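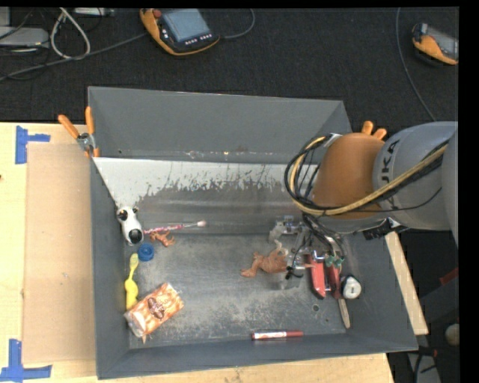
A robot arm with its gripper lowered into a metal bin of mixed small items, among them a red marker, a yellow toothbrush and animal figurines.

Unmont Opens Equipment Planning Service for Mixed-Item Bin Picking

New service gives warehouse and light manufacturing customers a written budget before they order a robot cell

Unmont, a supplier of planning and purchasing services for automated handling, today announced a new service for companies that are preparing to buy their first bin-picking cell. The service, named Lotidico, covers the period between a customer's first internal discussion of automation and the release of a purchase order. It is open to customers from May.

Under Lotidico, Unmont staff review the items a customer expects a robot to handle, the containers those items are stored in, and the floor area set aside for the work. The customer then receives a report that sets out a recommended arm and gripper class, a list of supporting equipment, and a budget divided into purchase, installation and yearly running costs.

Many requests for quotation sent to equipment suppliers name an arm by reach and payload and leave the rest of the cell open. Grippers, cable routing, bin mounting, guarding, spare parts and operator training are then priced late in the project, often from a different budget line. Lotidico reports list each of these as a separate entry, with the department expected to pay for it.

"Our customers know what an arm costs, and their finance teams have usually approved that figure," said Shigeru Shimada, director of planning services at Unmont. "The questions that delay an order concern everything attached to the arm or standing next to it. We want those questions answered while there is still time to change the plan."

Item review is carried out with samples supplied by the customer. Each review covers up to 40 item types and includes long, thin goods, soft or shiny packages, and parts with uneven shapes, all of which can affect the choice of gripper. Customers are asked to send worn and damaged samples along with new ones, and to send at least one bin of the kind used on their own floor. Items that are judged unsuitable for automated picking are listed in the report with a recommendation for manual handling.

The service was developed with Lyimo, a regional distributor of household and gift products, which used an early version of the report to plan a returns-sorting area. Lyimo holds over 3000 product lines at the site. Following the review, the company divided its purchase into two stages and moved the cost of gripper spares from its maintenance budget to the capital request.

"The report gave our operations and purchasing departments the same set of numbers to work from," Lyimo said in a statement. "The second stage will be considered in the next budget year."

Lotidico is offered in two forms. The standard review is carried out at Unmont's facility. The site review adds a visit to the customer's premises, with measurement of floor space, power supply and access routes for delivery. Both forms include one revision of the budget within 200 days of the first report, so that changes in supplier pricing or product range can be taken into account.

Unmont does not manufacture robots and receives no commission on equipment named in its reports. Customers may use the documents with any supplier or integrator.

About Unmont
Unmont provides planning, specification and purchasing support for automated handling equipment. Its customers include distributors, contract packers and light manufacturers. Unmont also publishes Trustiten, a quarterly guide to equipment budgeting for operations managers.

Requests for a Lotidico review may be sent to the Unmont planning services office. Media inquiries should be directed to the Unmont press office.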